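Writing up the gripper fault on the two-arm cell at Larnevell, as I had a few messages asking. Thread.

Short version: the right gripper kept closing past its force limit, and the arm did not stop when it should have. Nobody was hurt. One gripper finger cracked.

Both arms at work in the cell, wrist view and then the fixed view:
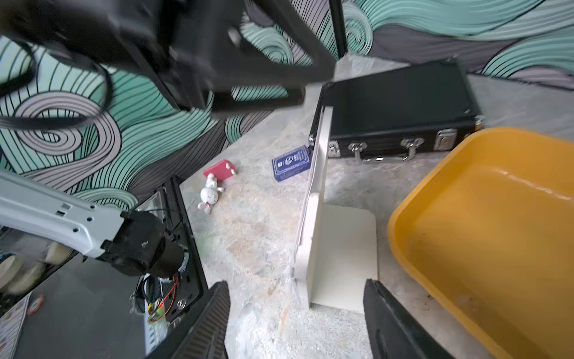
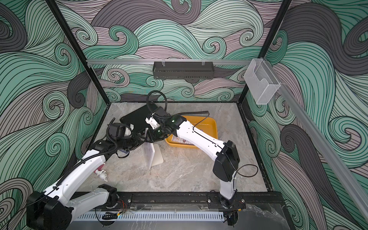
The job is pick and place. Mixed objects on the table, two arms, things go into the tub or come out of it. The gripper is meant to back off when motor current passes a set limit for 300 milliseconds.

In August it started failing to back off. It happened 4 times over 38 runs. Each time the gripper closed, kept squeezing and only let go when the operator hit the stop button.

First guess was the finger pads. Worn pads slip, so the controller squeezes harder. We changed the pads. Same fault on the next run.

Second guess was the limit value itself. Wen-hsiung Chu lowered it in the config and reran the same task. Same fault. The log showed current well over the new limit and no trip.

That log should have told us more than it did. The current reading was fine. The trip logic was fine too. What we missed was the timestamps.

Ornella Pagano found it. The gripper messages were arriving in bursts – nothing for a while, then a pile of them together. The timer restarts whenever a message is late. So with a bad connection it never got to 300.

In other words, the safety check depended on the cable being good. It had been that way from the first version. I wrote that part, and I tested it on a bench with a short cable and no arm moving.

The cable had a break in one conductor near the wrist. It only opened up when the wrist was rolled most of the way over. Standing still it passed every continuity test we gave it.

What changed: a late message now counts as a fault, and the gripper opens and the arm holds. The timer runs on the gripper board and no longer on the PC.

Cables get swapped every 6 weeks, failed or not. We also test them with the wrist rolled to both ends of its travel.

Still open: opening on a fault is wrong if the arm is holding something heavy. Our objects are light, so we can live with it. If you run the Zeltora controller with heavier parts, do not copy this setting without thinking it through.

If you use the same timer code, check what it does when messages stop. Pull the connector with the gripper closed on a piece of foam and watch. Keep your hands out and someone on the stop button.

I'll post the log plots once I have cleaned them up.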